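# Visit report: open day at Morkis

Our group went to the Morkis open day on a Saturday in November. The visit counts towards the automation module, and each of us had to write up one demonstration. I chose the session on hand-held grippers, led by Ileana Ene.

Ileana began with a short talk in the meeting room. Visitors then watched the work from the side for 60 minutes. The task was tidying a table, and the operators wore no gloves or special suits – they just picked up a pair of grippers and started.
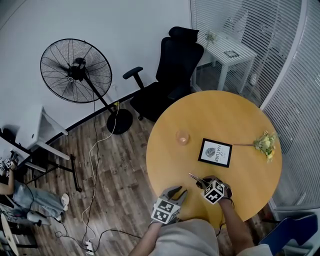

*Fig. 1: Table task with two hand-held grippers, each fitted with a patterned marker cube.*

The printed patterns let the software work out where each gripper is and which way it is turned. Brayden Girard asked what happens if a cube is hidden from view. Ileana said that part of the recording is marked and usually thrown away. She also told us their set for this task now holds 659 recordings.

Si-eun Heo and I were both allowed a go. The jaws are easy to close, but judging depth was harder than I expected, and I dropped a spoon twice. Si-eun managed better after 3 tries.

For the second part of the report I will compare this method with the joystick control we used in the lab. Eun-ji Um has the notes from that session.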